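About Us | Durnis Equipment Planning

Home / About Us / How We Work

About Durnis

Durnis helps small manufacturers, packers and colleges plan and buy robot equipment. We don't make robots and we don't sell them. Clients pay us a fixed fee, and we take no commission from suppliers.

We started out as the purchasing side of Drumel, a packaging firm that was buying its own arms and grippers. Other firms on the same estate began asking to see our spreadsheets, and after a while that became the business. Drumel is still a client.

What we do

Most of our work happens before an order is placed. We visit the site, look at what needs to be picked up and put down, and write a budget covering the full cost of the cell. The arm is usually the easy figure. Guarding, floor fixings, spare fingers, air supply, training and the second visit from the electrician are where budgets go wrong, so those get a line each.

A standard plan takes 8 weeks. It includes a list of equipment, a spending timetable and 2 options at different prices. If the sums don't work, the report says so and the fee is the same.

So far we have written 107 plans. Some led to a purchase in the same year, some were put off, and a fair number ended with the client keeping the bench they already had.

Testing before buying

Since we took on the Appiah contract we have also offered simulated trials. We build a tabletop on the computer, put a gripper in front of a mix of shapes and surfaces, and see which models are worth asking a supplier to lend. Blocks and round things behave very differently between two fingers, and clear materials bring problems of their own for cameras.

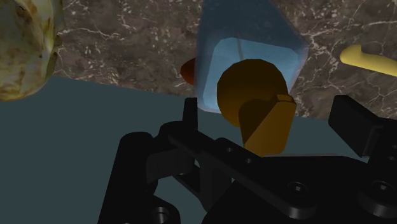 A trial is quoted separately from the plan. We normally suggest up to 300 runs for each gripper on the shortlist, and the client gets all the results, including the failed picks. A simulated trial does not replace a loan unit on your own floor, and we ask clients to keep money in the budget for both.

Colleges and training centres

Our Trulia scheme is for teaching workshops buying their first arm. It uses a shorter form and a lower fee. Applications for the autumn term close in July.

Contact

The office is open from 8.30am to 5pm. Please have your floor plan and a list of the parts you handle ready before the first call.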